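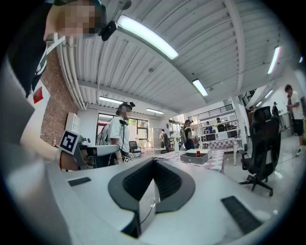
Amber Van Beek wrote to us that she always laid the checkered cloth last, once everything was on the table, and ended up lifting every single thing again, so let us begin with the cloth and save you the same trouble.

Setting Up the Room: Tables, Cloths and Flowers
Filed under: Home Guides > Tables & Linens
23 April 2026 | By Hilde Goossens

1. Clear the table completely and wipe it down, corners too, and let it dry while you shake out the cloth.

2. Lay the cloth with the fold along the middle of the table, then open it toward you. Use the checks as your guide: if a row runs straight along the table edge, the cloth is straight.

Note: A little crease is nothing to fret over. If it bothers you, smooth it outward with the flat of your hand.

3. Set down your open-topped box and put the cups and other small things in or on it until you know where you want them. A red cup is lovely against pink and white, by the way!

Caution: Do not drag a box across the cloth. Lift it with both hands.

4. Give the flowers a small table of their own, where no sleeve will catch them. Fill the vase up to 3 inches from the rim and change the water before it turns cloudy.

Keep the work counter free for whatever you are busy with, and shake the cloth outdoors when you are done for the day.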